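Fever week, some notes before I forget

2024-07-13

Quick one. Everybody is finally asleep and I want this written down before it all blurs together, because last time we did this I remembered nothing and had to start over.

So. Hand, foot and mouth. Came home from daycare with my youngest (age 3), who was a little off at dinner, didn't want the noodles, wanted to be carried. Fine. Then at 2 am a fever and a lot of crying. By the next afternoon spots around the mouth, then the palms, then the soles of the feet. I thought heat rash at first. Nope.

Called the nurse line at the Usmani clinic. Was number 11 in the line or something, hold music, the works. The nurse was great though. She asked about drinking, peeing, how alert, any stiff neck. It's a virus so antibiotics don't do anything. You wait it out, mostly a week, maybe a bit more. Keep the fluids going, treat the pain, watch for dehydration. She said call back if no wet diaper or bathroom trip in eight hours, or if the fever hung around past three days. I wrote that on the back of an envelope and taped it to the fridge.

Things that went down OK: cold milk, popsicles (broken up in a cup), plain yogurt, cold mashed banana. Things that did not: orange juice. Do NOT do orange juice. I knew better and was tired. Screaming for 20 minutes, both of us nearly.

Medicine. We weigh first now, then check the dose on the chart the clinic gave us, then use the syringe that came in the box and not a kitchen spoon. And we write the time down. Every time! Two adults trading shifts at night is exactly how a kid gets a double dose. We had a notebook page with time, what, how much, who gave it. Ugly but it worked. No aspirin in this house for kids, ever, that one I didn't need to be told.
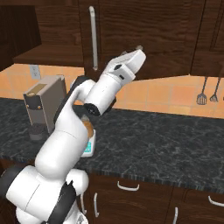 White arm, upper cabinets. A simulated kitchen.

Day four was the worst for me personally. Fever was gone, kid was bored and cranky, mouth still sore, and I hadn't washed my hair. Daycare wanted to know when we'd be back. Their rule is no fever for 24 hours without medicine and the blisters dried up. Ours dried slow. Other families have a different rule at the Murix Street place, where my sister's kids go, so ask yours, dont assume.

Also the older one. I was sure she would get it and washed everything in sight. Handles, faucets, the tablet, the bath toys (threw half of those out, gross inside). The virus can hang around in poop for weeks after they feel fine, so the handwashing after diapers doesn't stop when the spots do. She never got it. I did! One sore throat, four spots on my fingers, and a really unfair amount of whining from me.

What I spent, for anyone who likes that kind of thing — $872 in unpaid time off, between the two of us. Nothing at the clinic, the nurse line is free. Popsicles, I don't want to know. That's more than the whole of last November, and last November we had the stomach thing AND two ear infections.

One more. The skin on the fingertips started peeling this morning. I panicked a little and looked it up, then called anyway. Apparently that happens, sometimes a nail comes off too, weeks later, and it grows back. Would have liked a heads up on that but ok.

Still to do: new toothbrushes for everyone, wash the car seat cover, email daycare, call my mom back. She has left three messages and the last one was mostly about soup.

Going to bed. Comments are open but I'll be slow.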